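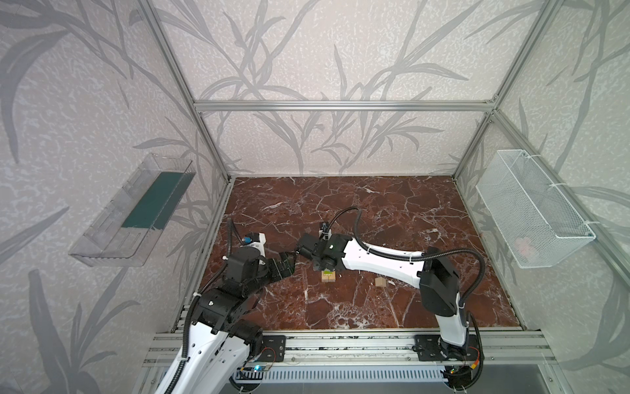 Friday, August. Glue and paste bench, day book

Started late, the kettle tripped the ring main again and I spent the first half hour finding torches. Anyway. Paste trials, round two, on the Dillar end papers. Regula Pichler was in until lunch and most of the good ideas below are hers, so if you're reading this and want to argue, argue with her.

Where we'd got to: the wheat starch batch from last time was lumpy. I'd blamed the starch and I was wrong, it was me being impatient with the heat. Cooked a new lot this morning in the small pan, 100 g starch, soaked properly first, low flame, stirring the whole time with the flat wooden spoon (the round one misses the corners, please stop putting it back in the jar). It went glassy quite suddenly and I kept going well past the point where I'd normally lose heart. Much better! Left it to cool with a skin of water on top, then pushed it through the horsehair sieve twice.

Brushed out on scraps of the Leitner handmade and on the thin machine paper from Fatbridge. On the Leitner it's lovely, goes on like cream and gives you time to slide the sheet about. On the Fatbridge it cockles. I thinned it, it cockled more. Regula said to damp the paper first and let it relax between blotters before pasting, and that cured nearly all of it. There's still a ripple along one long edge, which I think is the grain running the wrong way. I'd cut that piece without checking. Must mark grain direction on the offcuts when they go in the drawer, in pencil, top left corner.

Also tried the mixed adhesive, paste with a bit of PVA, for the spine linings on the Brorklow ledgers. Regula isn't keen on PVA anywhere near them and I do see why, you can't get it off again. But these are working ledgers, people will be hauling them on and off shelves, and the straight paste lining on the sample block cracked when I opened it flat. The mix held on the second block. I've put both on the windowsill with labels so everyone can have a go at bending them. Be rough with them, that's what they're for.

Ledger work itself. Volume 62 is pulled and sewn-ready. The old thread came out in bits and somebody in the past had mended four of the sections with what I'm fairly sure is stamp hinge. Soaked off with a damp swab, no trouble. The printed page numbers run to 2,851, which made me laugh out loud when I reached the end, and then I spent ages worrying that I'd muddled the order because the jump from one section to the next looked wrong. It's a numbering mistake by the printer. I've put a slip in so the next person doesn't have the same fright.

Sewing supports: going with linen tape, the narrower one. I laid the cords alongside to compare and they make too much of a ridge under such thin leather. Thread is 18/3, waxed. I know some of you like it unwaxed. I don't, it furs up on me by the third section and then I swear at it.

Leather. The calf from the new roll is paring badly, goes stringy at the edges. Could be my knife. Stropped it, tried again, a bit better, still stringy. Will try the spokeshave tomorrow on a piece from the middle of the skin. If that's no good either I'll ring and ask for a swap before we cut any more off it.

Dye test on the offcuts: the walnut is too yellow on its own. Two coats of walnut with a very weak black over the top gets close to the original boards by daylight, and looks completely wrong under the bench lamp, greenish. Judge it by the window or don't judge it. Regula took the strips to the door to look and preferred the one with a single coat, so I've kept both and written on the backs.

Things we're short of: blotters (the big ones), methyl cellulose, blades for the scalpel, tea.

Left in the nipping press overnight: volume 62 text block between boards, light pressure only. Don't crank it down. Paste is in the fridge in the jar with the blue lid, and it'll want sieving again before anyone uses it.

Still to sort out: which way the grain runs on the rest of the Fatbridge.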